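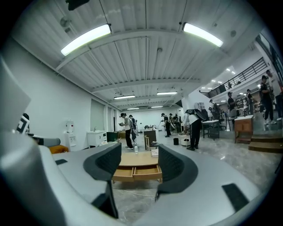 Figure 3. Low wooden table between the two open fingers of a gripper.

4.2 Dilution and serving temperature

The second part of the study concerned the stirred drinks. Each drink was prepared with the same gin and the same dry vermouth, and only the stirring time was changed. We used 235 g of ice for every preparation, taken from one machine and kept in the freezer until use. The short stirring lasted 15 seconds and the long one 40 seconds.

In total, 464 glasses were served to the tasters. The drinks with long stirring were judged softer and less bitter, but several tasters wrote that the smell of juniper became weak. Okonkwo and Haugen described a similar loss in their work on sour cocktails, although they shook their drinks and did not stir them. The comparison must therefore be made with some care.

The shape of the ice had a smaller influence than we expected. Large cubes gave a slightly stronger drink after the short stirring, and after the long stirring the tasters could not separate the two shapes. The glasses were chilled in all preparations, so we cannot say how the result would change in a warm glass. This question is treated in Section 5.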